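Section 4. Setting up the Pateo water filter jug

Read this section before you throw away the box. The quick-start card that comes with the Pateo leaves out most of what follows, and it makes a few promises that I would not repeat without some conditions attached.

4.1 What the filter can and can't do

The Kobori cartridge supplied with the jug is a carbon cartridge. It improves taste and takes out a good share of the chlorine smell. It will not make unsafe water safe. If your town has issued a boil notice, boil the water, filter or no filter. If you are on a private well, get the water tested by a lab and go by the results. The color strips sold as an add-on are fine for curiosity and not much else.

The box says "softer water from the first glass." Treat that with care. Carbon does little for hardness, and if your kettle scales up now, expect it to go on scaling up.

4.2 Before first use

1. Take the jug, lid, funnel and cartridge out of the packaging. Check under the funnel for the small bag holding the spare lid hinge. It is easily thrown out with the cardboard.

2. Wash the jug, lid and funnel by hand in warm water with a little dish soap. Rinse twice. The card says the jug is dishwasher safe, but the molded mark on the base says top rack only, and the lid has no mark at all. Wash the lid by hand.

3. Unwrap the cartridge and stand it upright in a bowl of cold water for 60 minutes. The card says ten. Ten minutes leaves air in the carbon, and air in the carbon is the usual reason for a jug that drips when it should run.

4. Lift the cartridge out, shake it gently over the sink and push it down into the funnel until you feel it seat. The groove on the side of the cartridge lines up with the ridge in the funnel.

5. Fill the funnel with cold tap water and let it run through. Pour it out. Do this three times. Gray water on the first run is loose carbon dust. If the third run is still gray, do a fourth.

CAUTION: Never run hot water through the cartridge. Hot water can release what the carbon has already trapped.

NOTE: The first three fills can go on house plants. There is no need to waste them.

4.3 Where to keep the jug

Keep it in the refrigerator door if it fits, and measure before you count on that. The catalog calls the Pateo a "slim door fit," which assumes a deeper shelf than many refrigerators have. If it has to live on the counter, pick a spot out of direct sun and well away from the stove. Light and warmth bring on green growth in the jug faster than anything else.

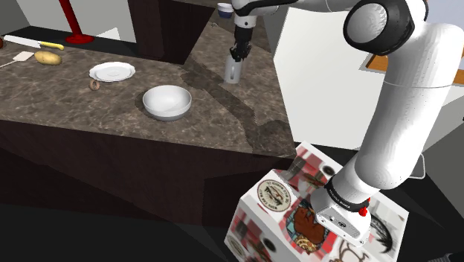 Filtered water has lost most of its chlorine, so it does not keep the way tap water does. Drink it within a day if the jug stands out, or two days if it is chilled. After that, pour it away and refill.

4.4 Checking the flow

A well-seated cartridge should pass 700 milliliters in under six minutes. Time it once when the cartridge is new and write the result on the sticker inside the lid. Later readings mean very little without that first one.

If the flow is slow:

1. Remove the cartridge and soak it again for a full hour.
2. Tap it against your palm, holes facing down, to knock out trapped air.
3. Seat it again and repeat the timing.

If the flow is very fast, be more suspicious. Fast usually means that water is slipping past the side of the cartridge without being filtered. Press the cartridge down again and check the funnel rim for cracks.

4.5 When to change the cartridge

The lid has a small display that counts down in bars. It does not measure water quality. It is a timer, and it runs at the same speed whether you filter one glass a day or fill the jug every hour. A household of five will wear out a cartridge long before the last bar goes.

Kobori rates the cartridge at 100 liters. Count your fills for one ordinary week, multiply by the size of the funnel and work out your own date. Write it on the sticker beside the flow reading. Change sooner if the chlorine smell returns.

To reset the timer, hold the lid button until all the bars flash, then let go. Holding it longer turns the display off. If that happens, press once and start again.

CAUTION: Do not try to stretch a cartridge by rinsing it, freezing it or drying it in the oven. All three are recommended online. None of them restores the carbon.

4.6 Spare parts and other brands

Replacement cartridges are sold under part number 141. Kikgate sells a cheaper one described as a "universal fit." We tried it in two jugs. In one it sat correctly. In the other it rocked in the funnel and let water past. Buy a single one and do the flow check in 4.4 before you order a case.

The Lomton descaling tablets listed on the back of the card are meant for kettles. Keep them out of the jug. Limescale on the inside walls comes off with white vinegar and a soft cloth, followed by a thorough rinse.

Text for this section by Morfudd Dafis. Cleaning and long-term storage are covered in Section 5.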